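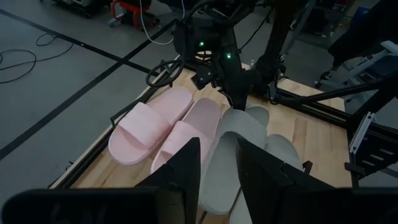

My sister told me before I left that I'd be bored by lunchtime, that a shoe factory is a shoe factory and I'd have been better off spending the Saturday at the lake. Well! I was there until they were stacking the chairs, and I'd go back tomorrow.

The open day at Skerno only comes around when the new season is being cut, and I had put my name down for the 8 o'clock group, which meant a very early drive from Plirnden with a thermos and half a muffin. They started us off in the molding hall, where the soles for slides and garden clogs are made. It is loud in there (they hand out earplugs, take them) and it smells like a new pool float, but I could have watched the presses open and close all morning. Our guide had been on that floor since the old building on Barbosa Street, and she let us bend a sole that had failed inspection and try to guess what was wrong with it. I guessed wrong both times.

After that came the strap room, which was my favorite part, all quiet and sunny, with a radio going. A slide looks like the simplest shoe in the world, and I had never given a thought to how much fuss goes into making the strap sit right on a high instep like mine.

Lunch was soup and rolls in the canteen, very decent. The shop at the end takes cards, and I came away with 2 pairs from the seconds bin for my nieces and a tote bag I didn't need. Parking is free, but the lot fills early, so try the side gate by the Brollari bakery and get yourself a poppyseed twist while you're there.

Recent posts
A rainy afternoon at the Brollari bakery
Plirnden spring fair: 159 stalls and sore feet
3 museums you can do without a car
Barbosa Street, then and now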